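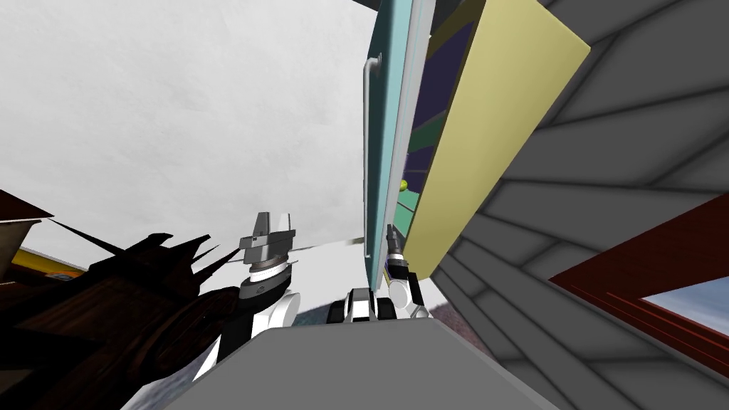
Teal door with long handle, cream-yellow panel alongside (rendering).

Dewulf Community Pantry - progress report for February

The grant paid for shared food storage at the Saka Street hall, and most of it has been spent on shared food storage. We mention this early so the rest can be read calmly.

Stock. We handed out 1482 food parcels in the month, against a target of 1842. The shortfall is nearly all canned goods. Stendard, our wholesaler, changed its minimum order to 100 cases, and our shelving had views on 100 cases. We now split orders with the Grarka food bank, and the first joint delivery came complete, apart from the beans.

Cold storage. Three suppliers quoted for the new units. One quote covered a walk-in freezer larger than the hall. We chose the middle one, and the electrician wants a separate circuit before anything gets plugged in. The landlord has agreed to this in principle, a place where he spends much of his time.

Opening hours. Evening pickup now runs until 8 p.m. Demand is strongest at 7:55.

Money. Spending is under budget on equipment and over on van repairs. We ask to move part of the equipment line to transport - the van has already assumed you will say yes.

Next period. Finish the wiring, install the units, and replace the sign that still says "Party." The updated budget sheet is attached, with the transport request on its second tab.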